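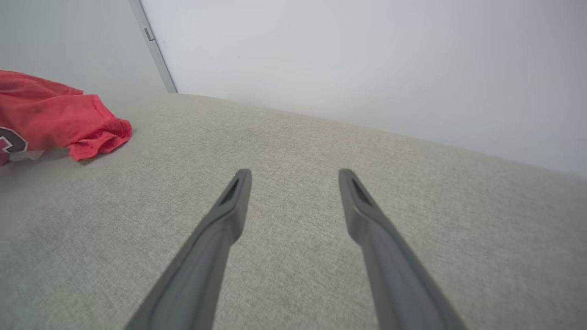

Can you nominate somebody for the Truvetti service award if they never finished their degree here?
Anyone who completed two semesters counts as an alum for the award, so a person who left early can be nominated.

Posted in: Alumni Awards and Reunions
6 May 2022

saltidum_class_rep
Pasting that from the alumni office page because it keeps coming up. The form is one page plus 2 letters. Letters can't both come from the same class year. Get them in before the office closes for summer, they don't chase people.

northdorm_kt
Wait, two semesters? It was a full degree when my roommate got turned down. When did that change

saltidum_class_rep
February. There was a note in the newsletter, way down under the parking stuff.

gradnite
Don't love this. It's an alumni award. Alumni graduate. We've got plenty of people who stuck it out and never got so much as a handshake.

peachpit77
Alumni just means former student though. My mom left in her second year to work and has run the Peixoto Hall book drive ever since. She's more of an alum than I am and I have the diploma

gradnite
Then give her a friend of the college award. There used to be one. I'm not saying she shouldn't get anything

northdorm_kt
They dropped that one. Same time they moved the dinner out of Peixoto Hall to the Geltetti Room

peachpit77
Which seats nobody. We had 6 at a table meant for four last time, and I ate my salad off my lap.

saltidum_class_rep
OK back to the forms please. Question for anyone who has done one - does the second letter have to be from an alum or can it be an employer?

old_quad_walker
Employer is fine. I did one for a lab partner, one letter from me and one from her boss. Keep it short. The boss sent eight pages and the office asked him to cut it to one.

gradnite
Did she win?

old_quad_walker
No. Got an honorable mention, a certifcate and two dinner tickets. She was happy with it, I was kind of annoyed

northdorm_kt
Can you renominate someone? Same letters or new ones?

old_quad_walker
You can. I was told the old letters carry over for a year but call and check, that was over the phone

peachpit77
Doing my mom's tonight then. Need one letter from somebody outside the family - anybody here work the book drive with her? Message me

gradnite
I did, couple of times. Still think the rule is wrong but I'll write it. Send me the adress for the office

saltidum_class_rep
It's at the bottom of the form. Use the mail one, the drop box by the side door is gone.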